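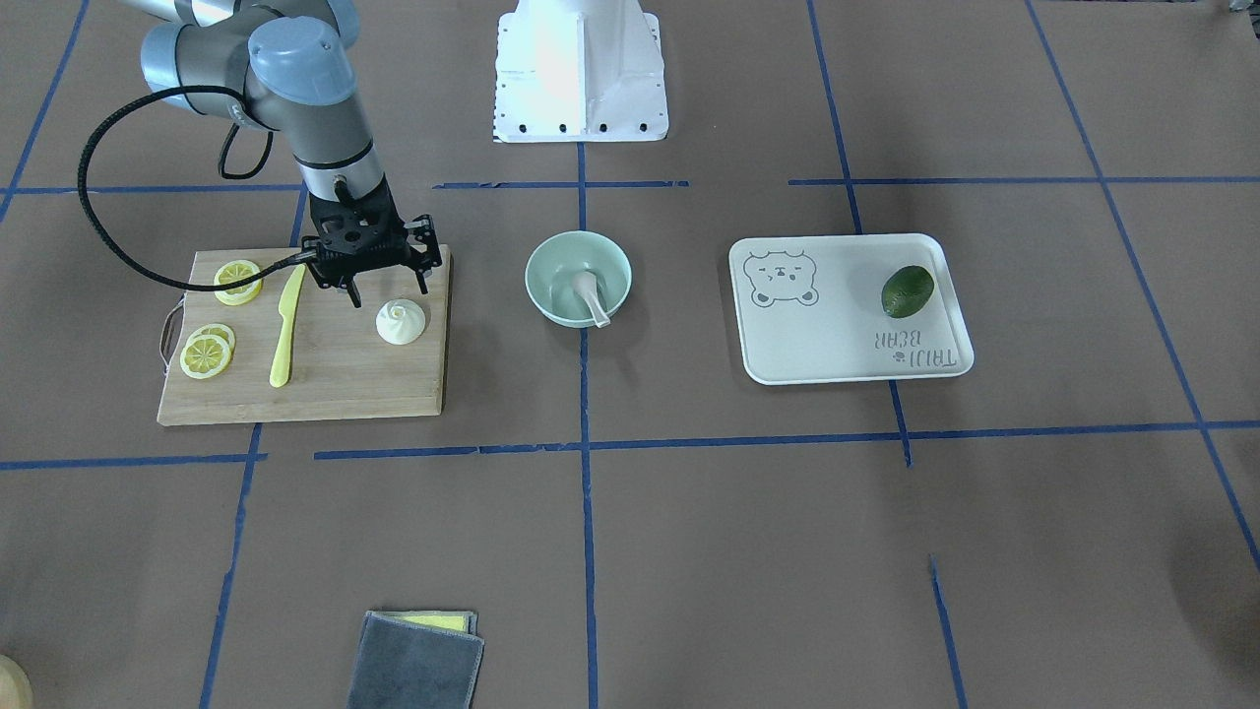 Prastwood Light Wooden Cutting Board with Ring

We've sold a good many boards over the years, but this is the one that keeps finding its way home with our own staff! It's a plain rectangle of light wood with a lovely visible grain, and a small metal ring handle on the left edge so you can hang it up by the hob — or just leave it out on the table, as most of us do. There's plenty of room for a few slices of lemon and a bun at teatime.

The bowl (pale mint green, round rim) and the white bear tray are sold separately, and the white ceramic spoon comes with the bowl.

Wipe with a damp cloth and stand on its edge to dry. Please don't put it in the dishwasher. A little oil every 3 months or so keeps it happy.

Item no. 767
Weight: about 800 g
Dispatched from our Conton shop within 3 working days
Questions? Ask for Polyxeni Deligiannis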